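Riltitz supper club hunts for a bigger room after record turnout

By Iqra Sandhu

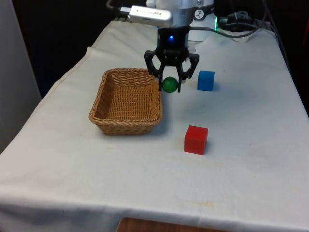
A white cloth on the table, with a few faint yellowish stains near the front.

If you tried to get a seat at the Riltitz community supper last Saturday and ended up eating your lentils standing in the hallway, I'm sorry, and I was right there next to you with my plate on a windowsill. The kitchen crew served 396 plates. That's the most they have ever done in one evening, and the room they did it in is a former carpet store that was never meant for anything like that kind of crowd.

So now they're looking for a new place, and the town has opinions (of course it does).

A bit of background for anyone who moved here recently. The supper started nine years ago when Sidra Janjua and her brother-in-law Shahzad Kakakhel got tired of cooking for two in winter and put a note up in the bakery window. Come and eat, bring a bowl. Sixteen people came, and one of them brought a dog. It has been a monthly thing ever since, always on a Saturday, always pay what you like, and the bowls are still bring-your-own if you can manage it.

I went along to talk to Sidra on Monday while she was peeling what looked to me like an entire field of carrots for the school lunches she does during the week. She was cheerful and very tired.

"We ran out of rice at ten to eight," she told me. "Shahzad drove to Lasska and bought every bag they had at the gas station. Then we ran out again!"

The second rice shortage got solved with bread, and plenty of it. The bakery had been about to close and sent over two trays of rolls, and I can report that rolls dipped in Shahzad's chickpea stew are very, very good. I had three. The person behind me in line had five and I'm not going to print her name because she's my landlady.

The trouble is the building. The old carpet store on Mill Street is approved for 140 people at a time, so the crew has been running the supper in sittings, with a bell rung between them. It worked fine for years. Last Saturday the third sitting didn't get to the tables until after nine, with small children asleep on coats all down the corridor, and the fourth sitting was mostly people who'd been helping since lunch and hadn't had a bite themselves.

Three places are being talked about.

The first is the Paracha hall, behind the swimming pool. Most people I spoke to like this one. It has a proper kitchen with two big ovens and a dishwasher that works, and it can seat 524 if you open up the folding wall. It's also a fifteen-minute walk from the bus stop, uphill, on a road with a sidewalk only on one side. Khurram Chaudhry, who uses a cane and has been to nearly every supper since the second year, was pretty blunt with me about that road.

"In June, lovely," he said. "In December you can bring me my stew at home."

The second is the gym at the lower school. It's central, it's warm, and there's parking. But there's no kitchen, only a sink in the equipment room, so everything would have to be cooked on Mill Street and carried over the bridge. Shahzad says he's done the walk with a full pot to see how it goes. It took him eleven minutes and he lost some of the sauce. The school also wants everybody out by half past eight, and if you've ever tried to get Riltitz people to leave a table you'll know how that would go.

The third idea came up only last week and it's my favorite, so take what follows with a pinch of salt. Balthasar Bühler, who owns the Ivon garden center out past the roundabout, has offered his winter greenhouse. He empties most of it after the holiday plants are sold, and it just sits there until spring with the heating on low. He walked me around it on Tuesday morning. It smells of wet soil and oranges. There's a paved floor, lights on strings left over from his daughter's wedding, and a café kitchen at one end that's small but does have a decent stove.

"I'd like to hear some noise in here in January," he said. "It gets so quiet I start talking to the lemon trees."

He isn't asking for rent, only help with the heating bill. The catch is that he needs the greenhouse back by the end of March, so the supper would have to find somewhere else for spring or go back to Mill Street. Sidra thinks going back would be all right, as the numbers always drop when the evenings get light and people start grilling in their own yards. Shahzad isn't so sure. He'd sooner move once and be done with it.

Then there are the tablecloths. I didn't know I'd be writing about tablecloths, but I got more calls about them than about the parking. The supper has always used white ones, mostly donated, and with all the turmeric in the stews they don't stay white for very long. One caller wants them swapped for wipe-clean covers. Another told me that if the wipe-clean covers arrive she's taking her mother's linen home and her casserole dish with it. Sidra washes the whole pile herself on Sundays, and her tip, if you want it, is to hang them out in full sun while they're still damp and leave the bleach in the cupboard. For now the cloths are staying.

The crew could also do with more hands, wherever the supper lands. They have 40 names on the cooking and washing-up list, but a lot of those are people who've moved away or had babies, and on a normal Saturday it comes down to the same dozen. You don't need to be able to cook. Shahzad is especially short of people who can start at noon and chop onions without complaining, and of anybody who owns a van.

Folding chairs are wanted too, any color, as long as they fold and nobody gets pinched. Drop them at Mill Street on weekday mornings and knock loudly, the radio is usually on.

There's an open meeting to talk over the three places this Thursday at seven, in the carpet store, with soup. Everybody gets a say and you don't need to have been to a supper before. The next supper itself will still be on Mill Street, first sitting at half past five, and Sidra is asking families with little ones to come to that one if they can.

She's ordered double the rice.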